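I think game companies should stay a little more quiet at our town parades. I know this is not a popular opinion among my friends, who play every evening and who wait for the free keychains.

Last autumn the studio Witumel paid for 3 floats in Vamovberg. They were well made, and my nephew loved the one with the dragon. But the school band walked behind them, and the loudspeakers played the game music so strongly that we could not hear one trumpet. My neighbor Regula Schwaiger has a daughter in this band. She practiced for 2 months.

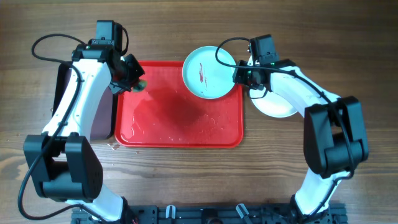
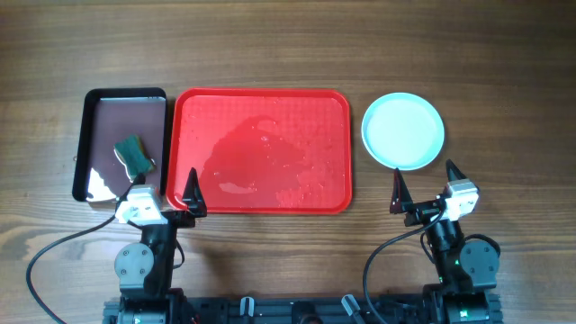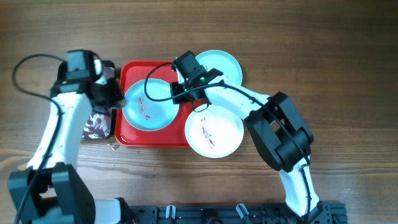

Vamovberg, May

I do not say that the money is bad. The town needs it, and nearly 58 families got their costumes paid. I only ask for a simple rule: one float for each company, and the music off when a band is near. Barnabás Kiss, who plans the route, told me that such a rule would scare the sponsors away. I doubt it. A studio that makes good games has already its fans, and they will come also without the noise. I would like to hear what the players themselves think about this.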